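Home | Rainy Day Play | Crafts | Kitchen | About

6 min read

So my nephew turned three and somebody at the party gave him one of those little fish-scooping sets, and I have been slightly obsessed with it ever since. You know the kind: a plastic tray you fill with water, a handful of little fish, a net or two, a couple of buckets. It's a fairground game shrunk down to table size, and it keeps a small kid busy for longer than any toy that lights up (I have timed it, and our record is a full episode of my podcast plus the ads!).

I've set it up enough times now, at my place and at the Kiltside playgroup, that I have opinions. Here's how I do it.

What you need

- A shallow tray with raised sides
- Small plastic fish in 2 colors
- A net with a short handle
- A bucket or bowl for each color of fish
- Two old bath towels
- A measuring jug

If you don't have a set, a roasting pan and a tea strainer will get you there. My friend Azra Spahić used a litter tray (new, she swears) and bottle caps, and her girls loved it.

Step 1: Pick the table

I want a table with wipeable legs and no rug under it. Put one towel on the floor where the kid will stand and keep the other over your shoulder, because you're going to need it in the first minute. Pull the tray close to the front edge so short arms can reach the far side without leaning a whole sleeve in. And roll up those sleeves anyway. Past the elbow!

Step 2: Water, and less than you think

This is where I went wrong the first time. I filled the tray up to the brim like a bathtub, tried to carry it from the sink and baptized the cat. Put the empty tray on the table first and bring the water to it in a jug. An inch or so is plenty. The fish only need enough to bob around, and if it's shallow the net can get right underneath them. I use lukewarm water in winter, when cold fingers end the game early.

Step 3: Fish in, buckets out

Scatter the fish so they aren't all piled up in one corner. Buckets go on the side of the kid's scooping hand. I used to put them behind the tray, and every single catch dripped across the whole table on its way over. If your buckets tip easily, pour a splash of water in the bottom to weigh them down.

Step 4: Show them the scoop

Little kids want to stab down at the fish, which just pushes it away. Slide the net in flat next to the fish, go under, and lift straight up. Then wait for a second while it drips, and then over to the bucket. I say "under, up, drip, drop" out loud every time, and now my nephew mutters it to himself while he's fishing, which kills me.

For the really small ones, start with fingers and skip the net altogether. They'll ask for it when they see a bigger kid using it.

Step 5: Make it harder

Once they've got the hang of it, sort by color: pinks in the pink bucket, greens in the green one. After that you can call out a color and they have to find it, or take turns and see who fills a bucket first.

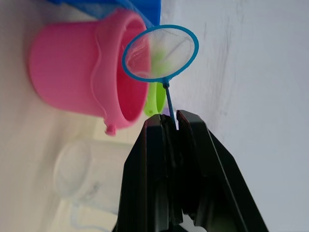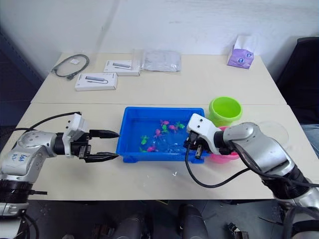
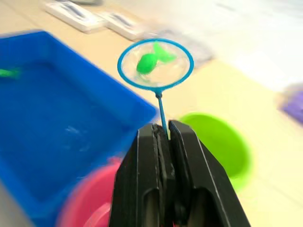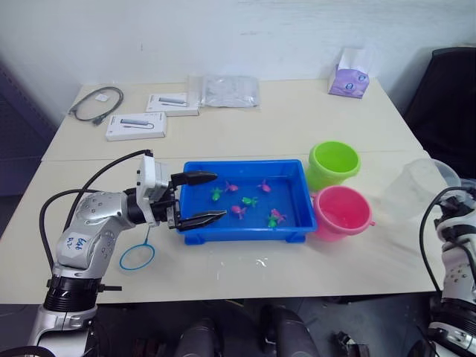
If you have two kids and one net, use a kitchen timer for turns. 2 minutes each has worked well for us, and the one who's waiting gets to hold the bucket. Imtiaz Munshi, who runs the Kiltside mornings, lets the waiting kid be the "fish boss" and call the colors, and I've stolen that.

Cleaning up

Take the fish out before you tip the water, or you'll be fishing them out of the sink drain (ask me how I know). Shake the nets and leave them lying flat on a towel. The fish I squeeze, if they're the squeezy sort, then rinse and leave out overnight. Ours went into the box damp last December and came out smelling like a pond, so now they get the whole night on the dish rack no matter how late it is.

And please don't leave the tray full while you go answer the door. Even an inch of water needs a grown-up standing next to it. I bring my coffee over and pull up a chair.

Back to Rainy Day Play | Next: Sink or Float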